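Workshop Tips: Trying Out Hand-Held Grippers Before You Buy

We had two kinds of hand-held gripper on trial at Goltside in October, the Buron and the Ukik, and spent most of a Wednesday swapping between them. These are the notes we kept. They apply to most grippers of this kind.

1. Try them in pairs
A single gripper feels fine in almost any hand. Pick up the second one and you find out how heavy the pair is. Hold both at working height for 6 minutes with your elbows off your sides. The Ukik weighs 438 grams on our kitchen scale, and by the end of that time the wrist knows it. The Buron is lighter but carries more of its weight at the front.

2. Use what's in the house
Test blocks are all the same shape and tell you little. A better set is a soft bag, a phone, a bottle with some water in it, a crumpled cloth and anything made of mesh. Mesh catches on finger pads with sharp edges. Flat cases show whether the fingertips meet evenly. If they don't, a flat case will turn as you lift it.

3. Clear half the table
Keep the objects to one side and leave the other side free as the place to put things down. Push the chairs in or take them away. You will be looking at your hands and won't see a chair leg.
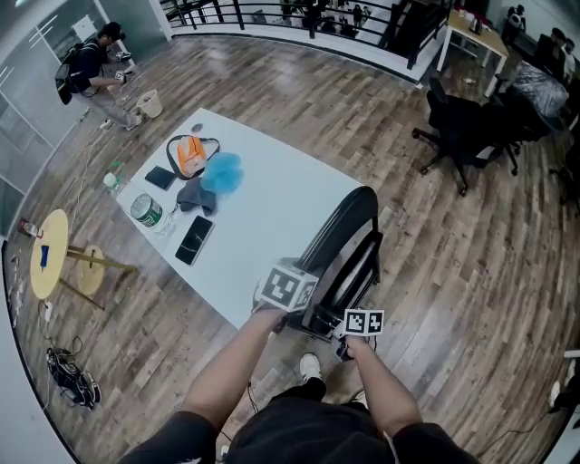 4. Keep the markers clean
Tracking depends on the printed squares. Wipe them with a dry microfiber cloth. Spray cleaner lifts the corners of paper labels, and a lifted corner is enough to lose a reading. Replace any label with a scratch across the black part. Matte paper works better than glossy under ceiling lights.

5. Check the trigger at both ends
Close it fully, then open it fully, 36 times in a row. The trigger should feel the same on the last pull as on the first. One of our Burons began to stick near the closed end. Demyd Onyshchenko took it apart and found a burr on the slide, which came off with fine sandpaper. Don't oil the slide. Oil gets onto the finger pads.

6. Route the cable before you start
Bring it up the back and over the shoulder, and fix it there with a hook-and-loop strap. Leave enough slack for a full reach across the table. Tape down anything on the floor that you'll step over more than once.

7. Write down the misses
Yaroslav Ostapchuk ran 200 pickups with each model and noted only the failures, with the object and the hand. The Buron dropped thin things. The Ukik dropped soft things, mostly from the left hand. We kept the Ukik and ordered softer pads from Holovko for it.

8. Storage
Hang grippers by the handle with the fingers open. Closed pads take a set over a weekend.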